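# An afternoon of jars and grippers at the Clarndale open day

I'll admit I went to the robotics open day in Clarndale mostly for the free coffee. I stayed until they started switching things off, and I came home with sore thumbs, a tote bag and a lot more respect for anybody who has ever tried to teach a machine to open something.

The hosts were Gustov, the small automation outfit that moved into the old Khan furniture building out past the rail crossing. If you grew up here you probably remember picking out a mattress on that floor. The showroom windows are still there, and so is the terrible parking lot, where I lost 10 minutes of my life before the doors even opened. They had set out 80 chairs for the welcome talk and it wasn't enough – people were leaning on the walls and sitting on the stairs, and one dad had a kid on each knee.

The talk was short, thank goodness. Mateja Janevski, who runs the demonstrations, told us the company has been working on small household jobs: lids, drawers, zippers, the kind of stuff you do forty times a day without looking. She had a slide with a long list of them, and the crowd got weirdly competitive about which would be hardest. My vote was fitted sheets (I can't do those either). A man behind me kept saying "pill bottles" louder and louder until she wrote it down.

Then they split us up and sent us around the building. My group got the hand-held gripper station first, and it was easily my favorite part of the day. You don't drive a robot there at all. You hold one gripper in each hand and do the job yourself, with two black fingers on each side standing in for your own, and what you do becomes something the robot can learn from later. Simple enough, I thought. Ha!
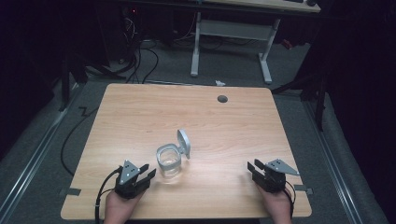

*Both grippers at the near edge of the table, the glass jar with its lid open, at the hand-held station.*

The job was to open and close a little glass jar with a hinged lid. I have a row of those at home with rice and lentils in them, so I stepped up feeling pretty smug. My first try, I pushed the jar halfway to the edge of the table. My second, I got hold of the lid and then had no clue what my other hand was supposed to be doing. You lose all the feeling in your fingertips, and you find out how much you were leaning on it. Mateja stood next to me and said, very kindly, "Hold the jar like you're shy about it." I have no idea why that helped, but it did. Third time, the lid went down and I may have whooped.

The teenagers were much better at it than the rest of us. One girl from the high school did it twice in a row while talking to her friend about something else entirely, and Mateja asked her what she was doing next summer. I think she was only half joking.

I asked how many tries they need before a robot can have a go. Mateja said they aim for 500 of each task to begin with, from lots of different people, clumsy ones included. She said the clumsy ones are useful, so I'm choosing to feel proud of my contribution.

From there we went across the hall to see an arm sort clothespins by color. It was fun for a couple of minutes, then it dropped one and spent a long while hunting for it, and a little boy shouted directions the whole time. There was also a table from Ivamov, the parts supplier from over the county line, with bins of gears you could take apart. They were giving out stickers. I took 2, and I'm not sorry.

Questions at the end were the usual mix. Somebody asked about jobs, and Mateja said they're hiring and that you don't need an engineering degree to record tasks – just patience and steady hands. Somebody else asked when a robot will do her dishes, and got a big laugh and no date. I wanted to ask what happens when a lid is sticky, as every lid in my kitchen is, but they were already stacking chairs by then.

The next open day is planned for November, starting at 2 in the afternoon. It's free and kids are welcome. Come early if you want a seat for the talk, park on the street and skip the lot completely, and head for the jar table before the line builds up. The coffee was fine.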